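Dernmont Two-Arm Workcell for Food Handling

Dernmont supplies tabletop workcells to kitchens, packing rooms and teaching laboratories that are planning a first purchase of robotic equipment. Each cell is sold as a worktable, a pair of arms and one set of end effectors. A simulation license is included, so that purchasers may test their own layouts before committing funds.

Option A: Two-Finger Grippers

The two-finger set is the standard fitting and carries the lower maintenance allowance. It is suited to single items picked from an open surface, such as a lemon on a cutting board. Purchasers should allow clear space on both sides of each item, as the fingers need room when opened wide.
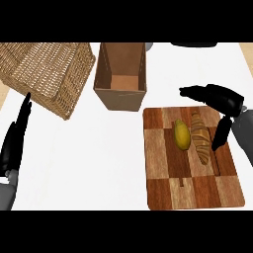

Option B: Five-Digit Hands

The hand set, supplied by our partner Trorkon, is intended for buyers whose work includes containers and items of mixed shape. It requires a separate controller and a longer commissioning period. Both sets use the same arm mount – a site may begin with Option A and add the hands in a later budget year.

When comparing the two options, we advise using one layout for both. In the simulated layout on this page, a basket and an open cardboard box stand toward the back of a white table, with the cutting board to the right and open surface between the arms.
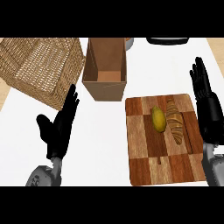
Can the simulation license be used before an order is placed?

Qualified institutions may request an evaluation license for 30 days at no charge. The evaluation covers both end effector options.

Planning Figures

Order reference: 1571
Table height adjustment: 300 mm
Shipping weight, arms and mounts: 134 kg
Standard lead time: 11 weeks

Freight, electrical work and operator training are quoted separately. Sites that need a guarded enclosure should include it in the first request, as it affects the floor plan and the delivery schedule. Orders received by the end of January are scheduled for the spring installation period.

Quotations

Requests should state the intended items, the available floor area and the preferred option. Please address them to Kartini Hidayat, Institutional Sales, Dernmont.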